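Trailer battery not charging from truck on the road: SOLVED (long, sorry!)

Opened by: Kosmas Karagiannis
Rig: 2 battery setup, Huvine travel trailer, Golidus DC charger
Status: closed

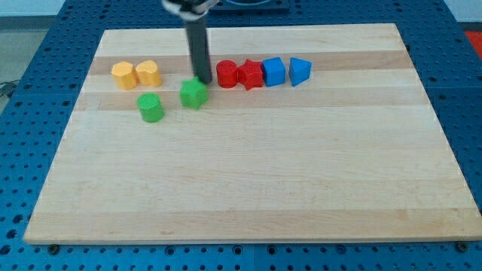
Okay, so first the symptoms. We pull into camp after a full day of driving and the house batteries are lower than when we left. Solar works great, shore power works great, but the truck side gives me nothing. The Golidus is supposed to kick in as soon as it sees the engine running, and the little green light on the front does come on. It just never puts out any amps. I noticed it on the way back from the desert in December and blamed the cold, then forgot all about it until this trip.

What I had already tried before posting:

Pulled and cleaned the seven-pin plug. Contact spray on both sides. No change.
Swapped the fuse at the truck battery. Old one was fine.
Turned the fridge to propane while driving so it wouldn't eat the charge. No change.
Reset the charger by pulling both negatives for ten minutes. No change, and I lost my radio presets.

Reply from Mieke Hoekstra
Fun one! What voltage do you get at the charger INPUT with the engine running and the charger switched on? Measure it under load if you can. A green light only means it woke up. My bet is a bad crimp or a tired ground, and you can have a perfect looking 13 volts with nothing connected and still have a wire that can't carry a thing.

Update, Sat 27 April
Mieke, you are a genius. Engine running, charger off: 13.9 at the input. Charger on: drops to 10.6, charger gives up, voltage pops right back to 13.9, and around it goes. I stood there watching the meter bounce and I was grinning like a kid. Three volts going missing somewhere between the truck and the trailer!

So then I went hunting. Put one meter lead on the truck battery positive and the other on the charger input positive (long piece of speaker wire, works fine). Only 0.3 lost on that side. Did the same on the negative and there it was, nearly all of it.

Reply from Charalambos Makris
Check where the ground lands on the trailer frame. On my Huvine it goes to a self-tapping screw behind the propane bottles, straight through the paint. Mine had some 500 miles of salty coast road on it and the ring terminal was green mush.

Update, same evening
Same screw, same place, same mush! I ground the paint off down to bright metal, put in a proper bolt with a star washer, new ring terminal, then a coat of grease over the top. While I had the tools out I ran a separate negative from the charger to the same bolt.

Result: input holds at 13.1 under load and the charger is pushing out its full current. I let the truck idle for half an hour just to watch it. Drove 156 miles to the next spot and rolled in with the batteries full, before I even unfolded the solar panel.

Reply from Areti Tzavaras
Love this. Put the torque wrench on that bolt again after a few hundred miles, mine worked loose the first time.

Will do! Closing this one. Next up is the Skakitz water pump that runs for two seconds every night at bedtime, I'll start a new ticket for that.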